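Bedroom sorter and packer, casual (two positions)
Flandex Household Moves
Posted 8 Oct 2023

We move people out of apartments. The couches and fridges are handled by a crew with strong backs and strong opinions about stairwells. This ad is for the other half of the job, the small stuff, and it calls for a different temperament.

Small stuff means whatever has settled on beds, sills, shelves and bedside tables over the years. Figurines. Chargers for phones that no longer exist. Boxes of smaller boxes. The owner is usually at work when you arrive and would like to come home to labelled cartons and a made bed. You will work in pairs, mostly in high-rise buildings, mostly in kids' rooms and spare rooms, and you will spend more of your day than you expect deciding whether a thing is rubbish or a treasure. When in doubt it's a treasure. We have paid for that lesson once and would prefer not to again.

How we do it: everything loose in the room goes onto the bed first, on top of a mat or a spare sheet so the good bedding stays clean. Then it gets sorted, wrapped and boxed from there. If the family has a play mat, use the play mat. You get used to being smiled at by a bear while you work.
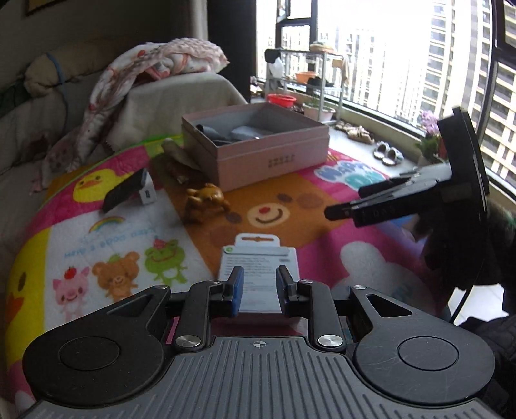 Lids are the thing we are fussiest about. A box that comes with a lid leaves with its lid, taped on, even if the contents have to be repacked to fit. Anything on a hanging card or in a blister pack stays on its card. Phones and tablets do not go in cartons at all; they go in the client's hand or on the kitchen bench with a note. Crumpled paper gets opened before it gets binned, as people wrap earrings in it, and once a tooth.

What we offer

Shifts of 6 hours, weekdays, with the odd Saturday in November when half the city's leases seem to end at once. You'll be paid for travel between jobs but not for the trip to the first one. Lunch is your own affair, though clients clearing out a pantry can be alarmingly generous with tinned corn.

All packing material is supplied. We use Drulament cartons in three sizes and you will develop a favourite. Cartons are numbered and entered on a sheet as they are sealed, in handwriting someone else can read. Our biggest job so far ran to 126 cartons for a two-bedroom flat. The client described herself as a minimalist.

What we need from you

You can stand, bend and kneel for most of a shift. You can lift a full small carton, and you know to leave the large one for two people. You can be in a stranger's bedroom without commenting on it, during or afterwards. You don't need experience, but if you've worked in a charity shop, a library or a childcare centre, say so near the top.

A police check is required and we cover the cost. A driver's licence is handy. A passion for organising is fine as long as you can keep it from the client, who did not ask for their cushions to be arranged by colour.

To apply

Send a page about yourself, with your availability, to the Flandex office, quoting job 663. In place of a cover letter, tell us how you would pack a small carved animal, a stack of picture books and a floral blanket into one carton, and in what order. There are several right answers. Putting the animal at the bottom isn't one of them.

Shortlisted applicants will be asked to a paid trial shift.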